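Unit 4: Planning a shared meal for a large table
Prondell Catering Certificate, evening group

4.1 Working back from the serving time

Fix the serving time first and write it at the foot of the sheet. Enter each dish above it with its oven time, resting time and carving or plating time. A large joint rests for 20 minutes under foil, and the oven is free for side dishes during that period. Allow 15 minutes for plating.

Cold dishes are finished before the hot work starts. Dressings are mixed the day before and kept in the fridge, labelled with contents and date.
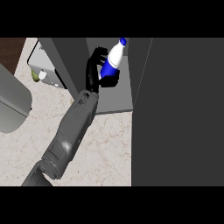
Fig. 4.1 Gripper holding a plastic bottle, kitchen-like interior (rendered).

4.2 Oven and hob conflicts

Two dishes that need different oven settings must not overlap on the sheet. Move one to the hob or cook it earlier and reheat it. Reheated food must be steaming hot throughout.

4.3 Exercise

Draw up a sheet for the Jumar menu (handout 3), serving at 6 pm. One oven is available. The main dish needs 60 minutes. Mark every conflict and state how it is settled. Bring the sheet to the next session.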